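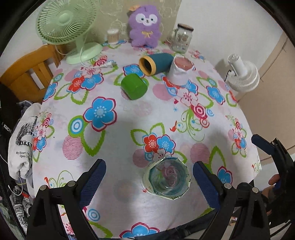 Two grippers, one dining table: an evening with Tuấn Phùng

Tuấn Phùng started his build in the workshop at Grostthorpe, where he shares a bench with a bicycle repairer and a man who restores radios. It moved home a piece at a time, and by December most of it was living on the dining table, on top of the flowered tablecloth, which he has promised to keep free of machine oil.

"I thought I'd want a proper steel surface with a grid on it," he told me over tea (he makes a very large pot). "Then I tried one, and everything I taught it was about a steel surface with a grid on it! A home has flowers on the cloth and a fan in the corner and somebody's plush toy. I like that it has to cope with all of it."

The tools are hand-held, with black jaws and blue pads at the tips, and you work them the way you would a pair of kitchen tongs. The linkage took him longest. His first set of jaws closed a little crooked, so that anything round crept sideways and popped out. Nicanor Lagos, who has the bench across from his in Grostthorpe, told him to stop filing the parts and drill them again from scratch.

"I was cross for a whole weekend," Tuấn said, laughing. "He was right, of course. I made 17 new links, kept the best ones, and the jaws have met in the middle ever since."

The pads went through their own long history – felt, then bath mat, then a rubber he didn't care for at all – before he settled on something with a bit of texture. Glass is what he worries about. He likes to wrap a glass in paper for practice, partly for the grip and partly, he admits, for his nerves.

I asked what the plan is once the grippers are finished. He has an arm in mind, a small one he calls Urkach, which at present is a drawing and a box of motors. His friend Châu Hà is writing the software and has asked him for 200 recordings of ordinary picking up and putting down before she'll promise anything.

"Cups, jars, whatever is lying around," he said. "She wants them dull. I keep trying to do something clever and she sends it back." He does them after supper, mostly, until 7 or so on a weekday and a good deal later on Saturday.

Has it changed how he sees the table? He thought about that for a while, refilling my cup without asking. "I notice handles now," he said. "I go to a friend's house and I'm looking at the mugs, thinking, well, where would I take hold of that?"

The arm should get its first motor in the spring, if the brackets fit.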